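Quiénes somos

La Escuela Técnica Meireles es un centro privado concertado de formación profesional, especializado en los oficios de la madera, la restauración de mobiliario y la tapicería. Imparte ciclos de grado medio y superior, así como cursos de perfeccionamiento dirigidos a profesionales en activo y a talleres familiares de la comarca.

Nuestra historia

La Escuela nació como taller de aprendices vinculado a la antigua ebanistería Nellar, cuyos maestros enseñaban el oficio a los jóvenes del barrio al terminar la jornada. Con el tiempo, aquellas clases adquirieron un programa propio, un horario estable y, finalmente, el reconocimiento oficial de sus títulos. El edificio actual conserva la nave principal de la ebanistería y su cubierta de cerchas, restaurada por antiguos alumnos bajo la dirección del departamento de Carpintería.

Misión

La Escuela tiene por misión transmitir el conocimiento de los oficios con rigor técnico y respeto por los materiales. El alumnado aprende a leer un plano, a elegir la madera según su uso y a ejecutar a mano los ensambles tradicionales antes de pasar a la maquinaria. Esta secuencia – que el centro mantiene desde su fundación – sigue siendo el eje de nuestro proyecto educativo.

Oferta formativa

El centro ofrece 5 programas de titulación: Carpintería y Mueble, Ebanistería Artística, Restauración de Mobiliario, Tapicería, y Diseño y Amueblamiento. En el presente curso están matriculados 400 alumnos, distribuidos en turnos de mañana y tarde. Los grupos de taller se limitan a 21 plazas, con el fin de garantizar la atención individual en los bancos de trabajo.

La formación en empresa forma parte de todos los programas. Los convenios vigentes permiten realizar prácticas en talleres locales y, para el alumnado de grado superior, estancias en el centro asociado de Clallville, con el que la Escuela comparte el módulo de acabados y barnices.

Instalaciones

Las instalaciones comprenden los talleres de banco, la sala de máquinas, el secadero, el aula de dibujo y la biblioteca Unine, que reúne 500 volúmenes sobre historia del mueble, tratados de carpintería y catálogos de fabricantes. La biblioteca está abierta a investigadores externos previa solicitud por escrito a la secretaría.

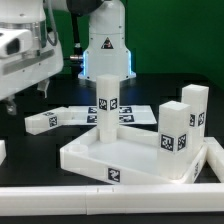 Admisión y contacto

El plazo ordinario de preinscripción para el próximo curso permanecerá abierto durante el mes de junio de 2022. Las solicitudes se presentan en la secretaría del centro, acompañadas del expediente académico y de una copia del documento de identidad. Los aspirantes a Ebanistería Artística y a Restauración de Mobiliario deberán superar además una prueba de dibujo.

Las familias que deseen conocer el centro pueden concertar una visita con el departamento de Orientación. La secretaría atiende al público en horario de mañana – y también por la tarde mientras dura el periodo de matrícula.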